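Packaging, bags and the stuff that comes in them: quick tips

Kitchen, utility room, the desk at work. Written in bits over June so the order is all over the place, sorry.

Opening plastic bags

Find the seam first. Most of those thin see-through bags have one down the back and one across each end, and the end one gives up easiest. Pinch either side, thumbs close together, pull apart slowly. If it doesn't go in two tries stop and get scissors. Yanking is how you end up with a split down the side and the contents under the cooker.

Snip the corner, not straight across, if you want to use the bag again. Small cut, 45 degrees or so, then fold it over and peg it.

Keep one pair of scissors for packaging only. Mine are orange handled and live on a hook by the fridge. The tape gum gets on the blades whatever you do. Wipe with a drop of cooking oil on kitchen roll, leave a minute, wipe again, then washing up liquid. Don't use these on fabric ever.

Bags that cling to whatever's inside: lay flat on the table, hold down the bottom corner, slide the thing out along the table top. Much easier than holding it up in the air and shaking. Works for pads, cloths, refill packs, bedding too if you have the space.

Working on a table

Clear a decent patch before you start. I know. But if you open six things on a half-full table you will bin something you wanted, I lost a set of shelf pegs that way and had to pay Van Loon for another set, plus postage.

Two piles. Rubbish on one side, things on the other. Never swap sides half way through.

White tables show every mark. Printed bags can leave a bit of ink if they sit on a damp patch so dry the top first. If you do get a blue or red smudge try a damp cloth with bicarb, small circles, no pressure. Surgical spirit on cotton wool if that fails, but test somewhere hidden, some tops go dull. 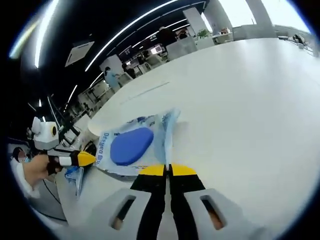
Static is the other nuisance. Bits of plastic stick to the top, to your sleeve, to the cat. Barely damp cloth over the lot and they come up in one go. A dry duster makes it worse.

Check the floor before you hoover. Wrappers slide off and go under the table, and a thin bag up the hoover pipe is a horrible job. If it does happen: switch off at the wall, take the hose off at both ends, push through with a broom handle (blunt end). Don't try and suck it through with more power.

Sponges and pads

Don't unwrap the whole multipack. One out, rest stay in the bag, bag folded over with an elastic band. Loose ones at the back of the cupboard pick up dust and that cupboard smell.

Rinse a new one before first use. Squeeze in warm water till it runs clear, some of the coloured ones let out a bit of dye. Don't find out on a white sink.

Colours. We do blue for dishes, green for the worktop, yellow for the bathroom. Any system is fine so long as everyone in the house knows it. Write it inside the cupboard door. Noreen Pirzada two doors down snips a corner off hers when they get demoted from dishes to floors and I've copied that, it's far better than trying to remember.

Stand them on edge to dry. A bulldog clip makes a perfectly good stand, clip one long side and sit it on the handles. Flat on the sink = slimy by morning.

Chuck when it smells, even just after you've washed it. No rescuing. The microwave trick: I don't bother any more, scorched one, whole kitchen stank till teatime.

Big car-wash type sponges cut down nicely for window tracks. Bread knife, sponge dry, saw gently. Cut little slots in one side to match the ridges and it cleans teh whole track in one pass.

Keeping bags for later

Only keep ones that are clean, dry and whole. Be strict. I had 37 in the drawer at one point, and used maybe the same three over and over.

Fold in thirds lengthways, then roll from the closed end so the air comes out. Elastic band. Or stuff them in an old tissue box and pull out of the slot.

Good for: shoes in a suitcase, wet swimming things, a paintbrush overnight (wrap tight, band round the handle), lining the bottom of a plant pot saucer, kneeling on when the grass is damp.

Not for: food, unless it came with food in. Not for anything that needs to breathe either. Onions go soft, potatoes sweat.

Keep well away from small children and babies obviously. Tie a knot in any big ones before they go in the bin.

Recycling, briefly

The soft stuff mostly doesn't go in the kerbside bin round here, check yours. The big shop in Clendemar has a drop-off by the trolleys, I keep a carrier on the back door and take it when full. Peel off paper labels if they come easily. Don't sit there scraping.

If it scrunches and springs back it's usually plastic. If it stays scrunched it's usually foil. Not perfect but good enough at the bin.

Before binning any packet

Feel down into the corners. Spare screws, the tiny spanner, the instructions folded to the size of a stamp. All of them hide.

Cut off the bit with the name and size on if it's something you'll buy again. Pop it in an envelope in the drawer. Talha Mughal takes a picture on his phone instead, which is fine if you can ever find the picture.

Same with washing instructions on cloths and covers. 60 degrees is alright for most cotton cloths but the fluffy microfibre ones don't want fabric softener, it clogs them and they just push water round.

Storage under the sink

One shallow tray, everything refill-ish in it. Tray comes out, you can see what you've got, tray goes back. I used the lid of an old Pudberg storage box, fits to the millimetre nearly.

Heavy bottles at the back, light packs in front. Nothing in paper or card touching the pipes.

Wipe the tray when you do the bins. If theres a ring under a bottle, the cap's leaking, stand it in a jam jar until it's used up.

More on tea towels next time, and the limescale thing a few of you asked about. Need to get some more citric acid first.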